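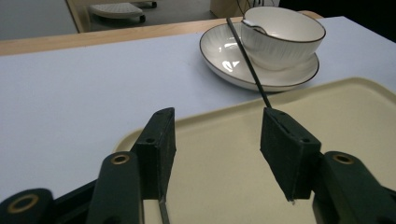 Tray loading is the second manipulation task in the Mostlow student robotics project, and it is the first one in which the order of the moves matters. The operator holds the gripper tool, moves the dishes from the table to the tray one at a time, and the recordings are used to train a policy for the Samon arm. The layout is deliberately tight. With the bowl standing in its plate and the plate right up against the far rim of the tray, there is very little room for a jaw on the near side, and the spoon handle bent over the lip of the bowl takes away part of the left side as well. This page covers setting up the table, recording a batch, and checking it before upload.

Reading time: 7 minutes
Print this page | E-mail this page

Before you start

You need a charged gripper tool, the tray, one plate and bowl set, one metal spoon, a pair of chopsticks, and a laptop with the Kiani recorder installed. The recorder must be version 2 or later. Version 1 writes the jaw width in a different unit and the converter will not warn you.

Read the safety sheet for the lab if you have not signed it yet. The gripper tool has no motor, but the links can pinch a finger when the jaws close.

Check the free disk space. A full session fills a small laptop drive, and the recorder stops without a message when the drive is full.

Step 1. Prepare the tool

Open and close the jaws fully five times. The motion should be even across the whole range. If one jaw lags behind the other, look at the pivots on that side first, then at the connecting bar. Do not oil the pivots. Oil ends up on the lens and on the dishes.

Inspect the inner faces of both jaws. Light wear on the edges is acceptable and has no measurable effect on grip. A loose or torn contact face is not acceptable. Tag the tool and take another one.

Clean the lens with the cloth from the case. Paper towels leave fibers.

Start the recorder, choose Calibrate, and follow the prompts: jaws closed, jaws open, jaws closed. The program reports a residual when it finishes. Anything under 0.5 mm passes. If it fails twice, restart the recorder before you touch the hardware. The usual cause is a stale calibration file from the previous group.

Step 2. Set the table

Put the plain cover on the table and smooth it flat. Folds are tracked as features, and they move when someone leans on the table.

Place the tray with one long side parallel to the front edge of the table. Leave at least 40 mm between the tray and the front edge so that the lower tips of the jaws do not catch on the table when you reach low.

The plate goes beyond the tray, close to the far rim. The bowl goes on the plate. For Layout A the bowl sits in the middle of the plate. For Layout B it sits toward the right side, so that the left part of the plate is exposed and can be gripped by the rim. Put the spoon in the bowl with the handle over the left side of the lip.

Do not copy a layout exactly from one episode to the next. Shift the plate by a few centimeters and turn the spoon a little each time. A policy trained on identical layouts will repeat the same path and miss as soon as the plate moves. The fall group lost a week of work that way.

Step 3. Set the lights

Glazed dishes reflect ceiling lights as hard white patches. A patch inside the plate is harmless when it is small. When it reaches the rim, the edge of the plate disappears in the recording and the tracker loses its best reference.

Turn off the row of lights directly above the table and leave the two outer rows on. Look at the live preview from the starting position and from above the bowl. If the rim of the plate is visible all the way around its near side in both views, the lighting is good enough. Write the light setting in the session sheet. Do not change it in the middle of a batch.

Daylight is a larger problem than the lamps. Close the blinds, also on cloudy days.

Step 4. Record an episode

1. Hold the tool above the empty part of the table with the jaws open. Wait for the tone.
2. Move to the first item. In Layout A the order is chopsticks, spoon, bowl, plate. In Layout B the order is chopsticks, bowl with spoon, plate.
3. Close the jaws at a steady speed. Pause for one second after contact.
4. Lift straight up until the item is clear of the tray rim, then move sideways.
5. Lower the item onto the tray, open the jaws, and pull back along the path you came in on.
6. Repeat for the remaining items.
7. Return to the starting position and press the trigger to stop.

An episode should take 30 seconds or slightly more. Much shorter episodes usually contain fast motion that blurs the preview. Longer ones contain hesitation, and hesitation is learned along with everything else.

Grip chopsticks one at a time, near the middle. They are thin enough that the jaws read as fully closed, so the jaw width alone will not tell you whether you are holding anything. Look at the stick itself. A stick that lies across both the plate and the tray rim has a gap beneath it, and that gap is the easiest place to grip.

Grip the bowl by the wall, one jaw inside and one outside, away from the spoon. If the spoon slides during the lift, keep going. A sliding spoon is useful data. A spoon that falls on the floor ends the episode, and you mark it as failed.

Keep your free hand out of view. Do not use it to steady the plate.

Step 5. Reset

Put every item back by hand with the recorder stopped. Students often leave the recorder running during the reset to save time. The converter then treats the reset as part of the next episode, and the first seconds of each file show a hand putting dishes on a table.

Swap operators every 20 episodes. Each person approaches the bowl from a slightly different angle, and the training set benefits from having both.

Step 6. Check the batch

Open the batch in Plutavus and run the standard report. It lists the tracking loss, the jaw range, and the length of each episode. Delete nothing at this stage. Mark bad episodes with one of these codes:

T: tracking lost for more than one second
D: item dropped outside the tray
H: hand visible
R: reset included
X: anything else, with a note

Then watch a sample at double speed. One in ten is enough. Look for the moment of contact in each clip and make sure the jaw width begins to change at the same moment. An offset between the two means the clocks drifted, and the whole batch has to be aligned again with the sync tool.

The shared set stood at 1286 usable episodes when this page was last edited. Of the most recent upload, 83 were rejected, most of them with code R.

Common problems

The preview freezes when the jaws close. The cable is being pulled by the right-hand link. Route it over the wrist and fix it with the strap.

The bowl tips when the jaws close. The inner jaw is too high on the wall. Go lower, and keep the tool closer to vertical.

The plate slides away from the tray. The cover is not flat or is not clipped at the back. Fix the cover, then repeat the episode.

The jaws hit the tray rim on the way to the plate. Approach from above the rim and come down on the far side. The rim is low, but it is enough to stop the tips.

The report shows a jaw range of zero. Calibration was skipped. The episodes cannot be recovered.

Handing in

Upload the batch, the session sheet, and the calibration file in one folder named with your group number and the layout letter. Ulla Wikström assigns layouts and tool bookings. Questions about the recorder or the converter go to Nima Esfahani. Groups that have not finished Layout B should have it uploaded before the first arm session in November.

Page last edited October 8, 2025

This site uses cookies to remember your login and display settings. Accept | Manage settings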